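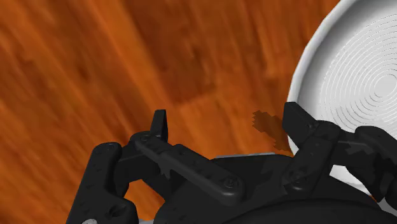

Count the failures by cause, or do not publish the rate

A success rate from simulation is a statement about a simulator. Most people in the field would agree with that sentence and then print the rate alone in the abstract.

Wrist-view rendering shows the difficulty well. With the gripper open over a wooden surface and a white plate to one side, the policy receives blurry grain, a shadow with a stepped border and a rim made of short straight segments. A network trained on such input may learn where a plate is. It may also learn that plates have faceted rims. The headline figure cannot separate the two.

Our own case is Koltia, a grasping policy trained on 2936 simulated episodes and tested on 2000 more. We first reported one number. Zhenhua Hou then sorted the failed episodes by hand into perception, approach and contact errors, and the ranking of our two variants changed. Ren, the variant with the lower overall rate, had few perception errors and lost most of its episodes at contact. Akance had the reverse pattern.

These are different engineering problems. Contact errors in our simulator depend heavily on friction settings, which we chose ourselves. Perception errors depend on textures and lighting, which we also chose, but which can be varied cheaply between runs.

I would ask for two things from authors. Publish the table of causes, with the sorting rules. Then re-render a fixed subset of episodes, 30 is enough to start with, using different shadow and mesh settings while leaving the physics alone, and report how many outcomes change.

The objection is that hand sorting is slow and partly subjective. It is. Two people should sort the same episodes, and their disagreement should be printed beside the result.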